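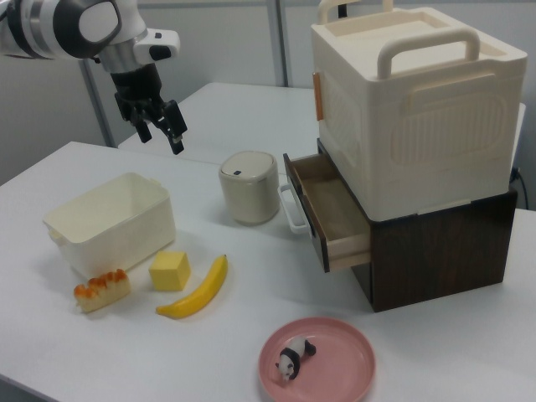 White work tables and a robotic arm.

Edness Reading Series Opens Submissions for Spring Program

The Edness Writers Forum is accepting submissions for its spring evening of readings and live music, to be held in April at Prevetti Hall. The theme selected for the coming program is "Letters Home." Writers are invited to submit essays, short memoirs or poems that address correspondence in any form, including letters that were never sent.

Pieces should run no longer than 1331 words, a limit set so that each can be read aloud comfortably within the time allotted. Poets may submit up to 2 poems, which will be considered together as one entry. Work that has appeared in print is eligible provided that the author holds the rights and names the original publisher on the cover sheet.

Each selected reader will be paired with a musician from the Ansari Ensemble, who will prepare a short original piece in response to the text. Readers and musicians will meet once in March and will rehearse together in the hall on the afternoon of the performance. Readers are expected to attend both sessions. Those who wish to have their work read by another person may indicate this when they submit.

Entries are due by 5 p.m. on the last day of January. They may be sent through the Forum's website or left at the front desk of the Flimar Building in an envelope marked "Spring Program." Names should appear on the cover sheet only. Decisions will be sent by email in late February.

Seating at Prevetti Hall is limited to 100. Members of the Forum may reserve places beginning in March, and remaining tickets will be released to the public two weeks later. The hall is accessible by ramp from the parking lot, and large-print copies of the texts will be available at the door.

Questions about eligibility may be directed to the Forum office at extension 2164.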